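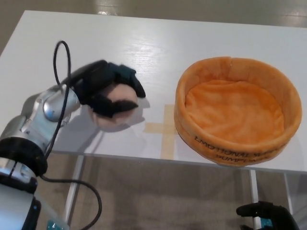
A reader has written to object that the Gomitz river list cannot be played at a competitive level in Brukach, and that the previous article on this site was too generous in recommending it to new players. The objection is a fair one and deserves a full reply.

July
By the site author

The Gomitz are a raiding faction. Their units are fast over water and marsh, inexpensive to field, and poor at holding ground once an enemy has reached them. Most players meet them first in the Holmgren scenario, where a shallow river divides the table and the objectives stand on either bank. In that setting the faction performs well, and many players conclude that it will perform equally well elsewhere. On a dry table it generally does not, and the reader is correct to say so.

The list under discussion comes to 1,083 points. It consists of three units of Reed Runners, two of Bargemen, one Tide Caller and the Old Ferryman as commander. A total of that size exceeds the usual small-game limit, and players who wish to use it in a shorter event should remove one unit of Bargemen before making any other change. The Tide Caller should be kept in every case. Without her the Reed Runners lose their second move, and the army is then a weak infantry force with little armor.

The complaint centers on deployment. Under the current edition, Gomitz units may be held off the table and brought on from any water feature after the first turn. Where there is no water feature, they arrive from the owner's table edge with everyone else. The reader describes a game in which the entire army walked across an open field toward a line of heavy crossbows and was removed by the end of the third turn. I have lost games in exactly the same manner and do not dispute the account.

It should be noted, however, that the rules allow each player to place one terrain piece before sides are chosen. A Gomitz player should always place a pond or a stream section. The piece may be as small as 6 inches across, provided that it lies wholly outside both deployment zones. A pond of that size will admit a single unit each turn. That is enough to trouble an opponent's rear line, and it obliges the crossbows to turn around at least once.

Placement requires some care. If the pond is put in the center, the opponent will simply stand beside it. My own preference is for a position near a side edge, behind a hill or a wood if one is available, so that arriving units cannot be shot at in the turn they appear.

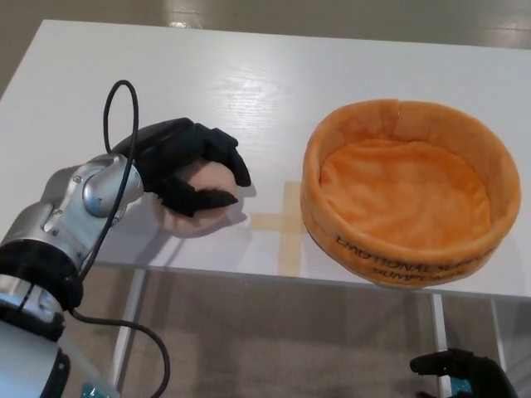 Should the Old Ferryman be held in reserve with the rest of the army? He should begin the game on the table in most cases, because his command range is measured from his own position and units arriving outside it must pass a morale test on 7 or more. A commander who arrives late leaves his troops to take that test unaided, and they will fail it often.

The exception is the Holmgren scenario itself. The river there runs the full width of the table, and the Ferryman may enter within range of nearly any unit that has need of him. Players preparing for that scenario may hold him back until the second turn with very little risk.

A separate matter is the wording of the Slip Away rule. The printed text states that a Gomitz unit which loses a round of combat "may withdraw to water." It does not state how far. At Penwood, where most of my games are played, the accepted reading is that the unit may withdraw up to its normal move and must finish touching a water feature. If it cannot reach one, it stays in the fight. Other groups permit a withdrawal in the direction of water, whatever the distance. The second reading makes the faction considerably stronger and should be agreed upon with the opponent before the game begins.

With regard to purchases, players starting a collection are advised to buy Reed Runners first. Bargemen are attractive models but slow to assemble, and the poles break easily at the hand. I have replaced several of mine with brass rod and recommend doing so before painting.

The earlier article will be amended to state that the list is suited to tables with water and to players willing to give up one terrain choice for it. The recommendation to new players is withdrawn for the larger version only. A reduced list with two units of Reed Runners will be posted once it has been tested against the hill factions, whose new shield rules I have yet to face.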